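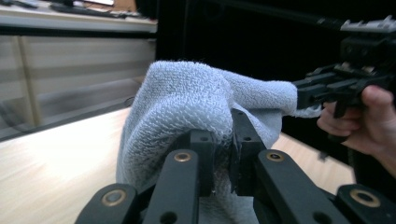

A light blue-grey terry towel held between two grippers.

Sirnwood Comics Reading Guide: Frequently Asked Questions

Last updated 10th July

What is Sirnwood?
Sirnwood is a black-and-white superhero comic set in a river town of the same name. The main series ran for 60 issues. It follows Fesard, a former dam engineer who can move any body of fresh water he has touched.

Where should I start?
Start with issue 1. The first four issues are slower than the rest, and the art changes a lot after them, but the flood in issue 5 makes little sense if you skip ahead. If you only want to try one story, read the two-part "Low Water" in issues 17 and 18. It stands on its own.

Is Fesard a hero or a villain?
He is the lead character for the whole run and the main threat for a good part of it. Up to issue 22 he works with the town. After the dam hearing he works against it, and from issue 41 he is mostly on his own. Readers still argue over the hearing on the message board. Please use the existing thread.

What exactly can he do?
He can move fresh water, raise or lower its level, and feel anything sitting in it. He can't make water, and he can't freeze it. Salt water does nothing for him, and that matters a great deal in the harbor issues. The scene in issue 9 where he seems to bend rain was corrected in the letters page of issue 11. The rain was hitting a pond he had already touched.

What is Jaltdale and do I need to read it?
Jaltdale is the companion series, set upstream. It has a different cast and a lighter tone. You can follow Sirnwood without it until issue 33, when the Jaltdale crew come down the river. Read Jaltdale 1 to 8 before that point. The remaining issues can wait.

What order do the annuals go in?
Annual 1 goes after issue 12. Annual 2 goes after issue 26, although the cover says "before the hearing." The cover is wrong. Annual 3 is a set of short stories and can be read anywhere.

Which issue is the Ramadan story in?
Issue 29. It covers one evening at the pump station, where the night crew break their fast together while the river is rising. It is a quiet issue with very little of Fesard in it. It was left out of the first paperback and put back in the second printing.

How do I tell the printings apart?
Look at the spine. The first printing has white lettering and ends at page 200. The second has grey lettering and is longer, with issue 29 in its proper place.

Is the omnibus complete?
No. It has all of the main series and the first two annuals. Annual 3 and all of Jaltdale are missing. Page 149 is also printed twice in early copies, with no story pages lost.

Is it suitable for kids?
We would say 13 and up. There is little blood, but there are drownings, and issue 38 shows the aftermath of one at length.

Will there be more?
A one-shot set 50 years after the last issue is planned for November. It will have a new lead. We don't know if Fesard appears in it, and we don't post leaked pages.

I found a mistake in the guide. Where do I report it?
Use the corrections form at the bottom of the issue list. Give the issue and page number, and say which printing you have.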